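# Talk notes: the wrist fault in the Hetach simulator

Nii Quaye, Dec 8, 2021. Slides are on the Atinga share.

Start with the table task. Two arms, one plate, one doughnut. Most of the room will know it already, so keep this short. 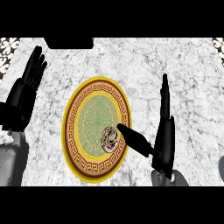 The fault came up in April, in a batch of 1,000 simulated runs. In 33 of them the right arm stopped responding to its force limit. It kept pushing after contact, and the controller logged the run as normal.

Pause here. The last point is the one that matters for safety. A bad grasp is ordinary. A bad grasp with a clean log is a problem for anyone planning to move to real hardware.

## What we saw

- Force reading at the fingertip froze at its last value.
- The arm carried on with the move it had been given.
- The left arm was never affected.
- Emergency stop worked in every run where we tried it.

## What we thought it was

We blamed the contact model first. Small round objects give it trouble, and we lost 10 days changing friction settings. Say this plainly. Somebody will ask why it took so long.

## What it was

A timeout in Nistness, the message layer. If a force message arrived late, the controller reused the old one and didn't mark it as old. The right arm's messages went out second, so they were the ones that ran late when the machine was busy.

(Show the timing chart. Point at the gap, then wait for people to find it.)

## The fix

1. Every force message now carries a time stamp.
2. Anything older than 13 milliseconds is thrown away.
3. Three thrown away in a row and both arms stop.

We ran the same batch again with the change in. No frozen readings. There were more stops than before, and a few were false alarms. We've left the limit alone for now.

## Still open

Stornorov uses the same message layer on its real arms. They have our report and the patch, but haven't tested it under load. Don't guess at their dates if asked.

Questions, then hand back to the chair.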